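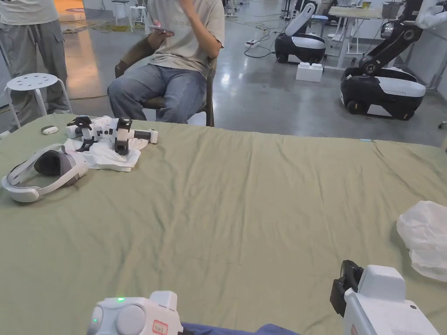
Report of the Visit to the Prasora Textile Finishing Works, Dosedbridge

The Mugo Institute for Household Textiles visited the Prasora works at Dosedbridge on 24/01/2019. The delegation was led by Ayman Gaber, head of the bedding and linens section, and was received by the plant manager at the north gate. The purpose of the visit was to see how sheeting is finished, cut and packed, and to learn what changes have been made to the line since the new stenter was installed in November.

The works stands on the site of a former grain store and employs 460 people. Greige cloth arrives from the weaving shed at Catdale and is held in the receiving bay until a sample from each lot has been inspected. Members were shown the singeing, desizing and scouring sections in that order. The noise in the scouring section made conversation difficult, and questions were held over until the group reached the corridor. 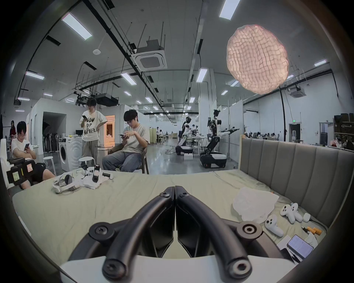
Dyeing takes place in the long hall at the rear. The works runs a small range of shades, and the paler ones are scheduled at the start of the week, when the vessels have been fully cleaned. The dye house supervisor explained that light greens and grays draw the most complaints from customers, as small differences between lots show up when a flat sheet and a pillowcase are placed side by side. Each lot is now checked under three kinds of light before it is released.

The new stenter dries the cloth and sets its width. It replaces a machine that had been in service since the works opened, and the operators spoke well of it. Edge curl has been reduced, although the delegation noted some bowing in a wide cotton lot that was running at the time. The shift leader had already set that lot aside for a second pass. 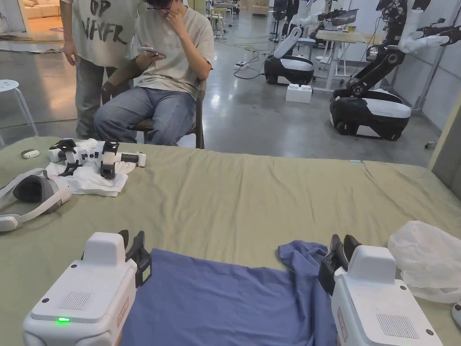
Photo: Mugo Institute, Bedding and Linens Section

Cutting and hemming are carried out on the upper floor. Fitted sheets are handled by a separate team, and the elastic is sewn in before the corners are closed. Members were invited to compare the hems on two grades of sheet, and most found the difference hard to feel by hand. The packing room was stopped for the midday break and was seen only briefly.

After lunch in the works canteen, the plant manager took questions in the training room. Discussion dwelt on shrinkage, the cost of steam and the care label, which several members considered too small to be read easily. The works agreed to send a revised label for comment.

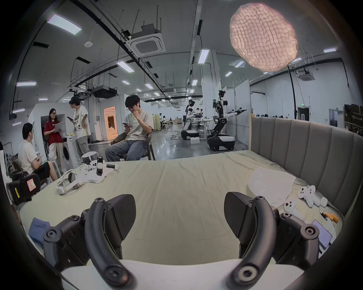 Why does a new cotton sheet wrinkle so easily after its first wash?
Washing removes most of the softener and starch applied in finishing, and the yarns relax as they take up water. Shaking the sheet out while damp and drying it on a line will reduce creasing - a hot tumble dryer will tend to set it.

The delegation left Dosedbridge at the close of the day shift. Samples from the visit have been entered in the Institute's cloth library under number 907 and may be consulted on request. The Institute thanks Prasora for its hospitality. A return visit to the weaving shed at Catdale is under discussion, and members wishing to attend should write to the section office.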